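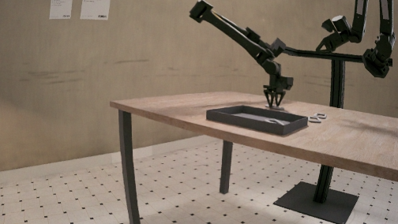

Wer zuerst den Arm kauft, plant am falschen Ende

Meinung

Wenn Betriebe und Ausbildungsstätten über Automatisierung sprechen, beginnt das Gespräch fast immer mit dem Gerät. Traglast, Reichweite, Wiederholgenauigkeit, Listenpreis. In den Haushaltsunterlagen steht dann eine einzelne Zeile mit einer einzelnen Summe, und alles, was diese Summe überhaupt erst nutzbar macht, verteilt sich auf Positionen, die niemand mit dem Vorhaben in Verbindung bringt. Diese Praxis ist überholt. Sie führt zu Anschaffungen, die formal korrekt und wirtschaftlich fragwürdig sind.

Der Zweckverband Gamport hat im vergangenen Haushaltsjahr einen anderen Weg gewählt. Vor der Ausschreibung einer zweiarmigen Montagezelle wurde der vorgesehene Arbeitsplatz vollständig in der Simulation aufgebaut: Tisch, Ablageschale, Kleinteile, Greifer, Säule und Bodenplatte. Der Aufwand betrug 63 Arbeitsstunden. Im Verband wurde dies zunächst als Verzögerung gewertet. Nach Auffassung des Verfassers handelte es sich um die am besten angelegten Stunden des gesamten Verfahrens.

Die Gründe liegen in Einzelheiten, die ein Datenblatt nicht enthält. Eine Säule, die hinter dem Tisch steht, benötigt eine Standfläche, und diese Fläche gehört zur Raumplanung. Zwei Arme, die sich einen Arbeitsbereich teilen, beanspruchen ein Volumen, das sich aus der Summe der beiden Reichweiten nicht ablesen lässt. Ein mehrfingriger Greifer, der kleine Teile neben dem Rand einer flachen Schale aufnehmen soll, stellt andere Anforderungen an die Schale als die menschliche Hand. Im Fall Gamport wurde der Schalenrand in der Planung um 5 Millimeter abgesenkt. Eine solche Änderung kostet am Modell einen Nachmittag. Nach der Lieferung wird sie zum Nachtrag, und Nachträge sind bekanntlich der teuerste Teil jeder Beschaffung.

Gegen dieses Vorgehen werden zwei Einwände erhoben. Der erste lautet, eine Simulation bilde die Wirklichkeit nur unvollständig ab. Das trifft zu. Reibung, Teiletoleranzen und das Verhalten sehr leichter Werkstücke bleiben schwierig, und eine Abnahme am realen Gerät kann durch kein Modell ersetzt werden. Für die Haushaltsplanung ist diese Genauigkeit jedoch nicht erforderlich. Sie muss wissen, ob eine Bodenplatte neben den Tisch passt, welche Vorrichtungen zu beschaffen sind und ob ein zweiter Arm für die Aufgabe überhaupt benötigt wird.

Der zweite Einwand wiegt schwerer. Kleinere Einrichtungen verfügen häufig nicht über das Personal, um ein solches Modell zu erstellen. Die Werkstätten in Bramholm haben aus diesem Grund darauf verzichtet und sich auf die Planungsunterlagen des Anbieters Vitton verlassen. Das war vertretbar, hatte aber zur Folge, dass Anbieter und Planer dieselbe Stelle waren. Eine unabhängige Prüfung durch das Büro Asfaw wäre für 2310 Euro zu haben gewesen — ein Betrag, der in keinem Verhältnis zum Auftragswert stand und dennoch gestrichen wurde, weil der Haushalt dafür keine Position kannte.

An dieser Stelle besteht Handlungsbedarf. Förderrichtlinien und interne Beschaffungsordnungen sollten die Planung am Modell als eigenständige, zuwendungsfähige Ausgabe anerkennen. Ferner sollte der Anteil der Nebenkosten offen ausgewiesen werden. Wer für Greifer, Vorrichtungen, Aufstellung, Schutzmaßnahmen und Schulung 40 Prozent der Gesamtsumme ansetzt, plant nach hiesiger Erfahrung solide. Gleichwohl werden Anträge mit einem solchen Ansatz regelmäßig zurückgewiesen — sie gelten als überhöht, während der knappe Antrag bewilligt und im Folgejahr nachfinanziert wird.

Bis November sind die Anmeldungen für den kommenden Haushalt einzureichen. Den Einrichtungen ist zu empfehlen, die Modellplanung schon jetzt als gesonderte Position aufzunehmen, auch auf die Gefahr einer Rückfrage hin.

17 Mal geteilt | 4 Kommentare

Weitere Beiträge
Wartungsverträge richtig befristen
Leasing oder Kauf: Greiftechnik im kommunalen Haushalt
Was gehört in ein Abnahmeprotokoll?
Bramholm erweitert Lehrwerkstatt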